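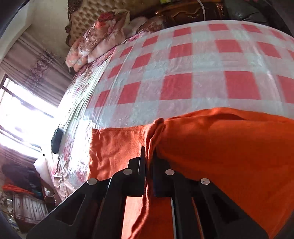

Hand gripper on the orange cloth, fold pinched between the jaws. Bedroom station.

Notebook, October 2025
Visit to the Prument open day, Dranotgate site. Went with Lensa Gebreyes. Written up the same evening from my scribbles, so the order is the order I wrote them in.

Short version for anyone who only wants that: the hand tool is good, the data story is plausible, the robot demo told me very little. I would not sign anything yet.

What they are selling. Household cloth handling, meaning folding, bed making and sorting laundry. People use a hand-held gripper to do the chores, the recordings go into training, and a robot arm with the same jaws is supposed to pick up the skill. Lensa wanted to see whether any of it carries over to our liner bags. I wanted to see something fail and hear what they said about it.

The talk. Britt-Marie Isaksson gave it, and she was better than the slides. Main number was 178 hours of cloth handling recorded so far. I asked how many of those hours were usable after cleaning and got "most of them." I asked again during coffee and got "the large majority." No figure either time. I also asked how many different people had done the recording and was told that was being expanded. Fine, but I still don't know what it is being expanded from.

Bedroom station. This was the part I liked. The job at that point was to get a hold of the orange cloth at the near side of the bed, with the red, pink and white checkered plastic sheet spread out past it. Two black fingers, riveted linkage, nothing exotic. The pinch is a narrow upright fold with a rounded bit of cloth standing up over the fingertips. That is a sensible grasp for a big flat cloth and it is close to what I'd do with my own thumb and finger. The bed has shiny plastic, wrinkled floral sheet and hard window light all in one place, and I give them credit for not using a gray table and a white towel.

But a person is doing the grasping. A person feels when the cloth slides and corrects without thinking about it. I asked whether the tool records any force at the jaws. Answer: not on this version, they get it from the video. I can believe you get some of it from video. I don't believe you get the moment just before a slip, and that is the moment we care about with liners.

Lensa had a go with the tool. Her notes, more or less as she said them to me:
Light enough, wrist gets tired before the fingers do.
Jaws stay lined up when you twist.
Hard to tell by feel if you have one layer or two.

That last one matters a lot. Our liner bags stick together. If the operator can't tell one layer from two, I don't see where the training data is going to learn it. Britt-Marie said the operators look at the edge of the fold. OK, with the orange cloth you can do that. With clear film I doubt it.

Robot demo. Arm folding a hand towel on a bench. They ran it 2 times while we stood there, both good. Same towel, same bench, started from nearly the same heap. I asked if I could drop the towel myself and was told the next group was waiting. Then the screen behind it said 100 percent over the last 50 folds. So I asked the operator whether a fold counts if someone nudges the towel back into place first. He said they "reset when needed." That is a different number from the one on the screen. I'm not accusing anyone of cheating, I have put worse charts on our own wall, but write down what a reset is and put it next to the percentage.

No bed making by the robot. The bedroom station is hand tool only for now. The leaflet has the two next to each other in a way that makes you think otherwise – Lensa read it that way until we asked.

Espinoza cell, next room over. Suction picking of folded cartons. Quick look only. Works, dull, noisy, and I'd buy it before I bought the other thing. They had left the reject bin out where visitors could look into it, and there were rejects in it. I trust that more than a clean bin.

Plastimeo had a table by the door with soft jaw pads in three hardnesses. Picked up a sample of the middle one. It feels grabby on dry film, and I want to try it with the dusty liners from line end before I say anything kind about it. Sample is in the second drawer, in the bag with my initials. Please don't glue it to anything.

Things I asked for and was promised by email:
Raw run log for the towel folds, with resets marked.
Jaw opening and closing force, on the robot version.
One recording from the bedroom station, uncut, including the misses.
Whether the fingertips can be swapped without recalibrating.

Where Lensa and I disagree. She thinks we should lend them a box of liners and let them record with the hand tool, costs us nothing, see what comes back. I think it costs us a day of somebody standing there explaining the liners, and we would get back a nice video. We settled on this: we send the liners if the run log arrives first. If there is no log by then, we look again in March when they say the next version of the tool comes out, the one with something in the jaws that measures force.

To do, me: test the pad sample on film, dry and dusty. Dig out our own numbers for double picks before anybody quotes them from memory.
To do, Lensa: write to Britt-Marie, copy me. Ask about the layer problem again, in plain words.

Parking at Dranotgate is round the back, past the second gate. The front lot is full early.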